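Play Food Questions, All in One Place

I get the same emails about pretend groceries over and over (I love them, keep sending them!), so I finally put my answers on one page. I've been running the play corner at Revstead for 4 years and I've washed, sorted and fished out from under the radiator more toy fruit than I care to admit. These are just my opinions.

How much play food do we really need?

Way less than you think. When I started we had a giant tub with 37 pieces in it, and the kids did one thing with it, which was dump it on the floor. Now I put out a small handful and keep the rest in the closet. They cook more, they play store more, and cleanup takes a couple of minutes before lunch.

Which foods should I start with?

Things kids can name right away. Strawberries are the big hit at our place, so I always have more than one, and I'd say get a lemon too, for the sour faces alone. After that I like something with a funny shape, like a pepper with its stem and leaves on. And don't worry if you've got a piece you can't identify. We have one that has been a dumpling, a shell and somebody's birthday cake, and it gets picked up more than the corn does.

What do you keep it all in?

A plastic basket with holes in the sides. I tried fabric bins and they flopped over, and I tried a pretty wicker one from the Iscombe flea market that shed little bits everywhere. Plastic you can rinse in the sink, crumbs and all, and it goes back on the table as soon as it's dried off.
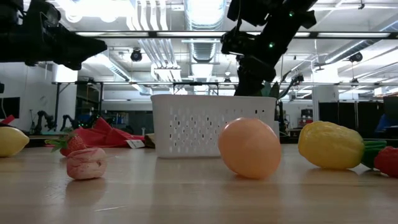

White is my favorite color for it, by the way, just because red and yellow fruit looks so cheerful next to it. Go for one that's low enough for a toddler to reach into without tipping it. I also like a rectangle better than a round one, it sits nicely against the back of a table and leaves the front free for sorting and "cooking."

How do I clean the pieces?

Warm water, a drop of dish soap and an old toothbrush for the bumpy ones (strawberries hold on to everything). Dry them on a towel overnight. If a piece is hollow, give it a squeeze first and see if it takes on water. If it does, wipe it with a damp cloth and skip the bath.

Any games for when they get bored?

My go-to is the shopping list. Say 3 foods out loud and let them fill the basket from memory. With the younger ones I do colors: everything red goes in, then everything yellow. The Trikamgate playgroup does a version where the grown-up puts in the wrong thing on purpose and the kids get to yell about it. Very loud, very popular.

Is it okay to mix sets?

Sure! Ours is part Malabanan market set, part thrift store, part who knows. The sizes don't match at all and the kids couldn't care less. Just check that the small pieces are big enough for your youngest to be around safely.

Can I donate our old set to you?

Yes please, as long as nothing is cracked or chewed through. Drop it off any morning before 11. We're closed in August.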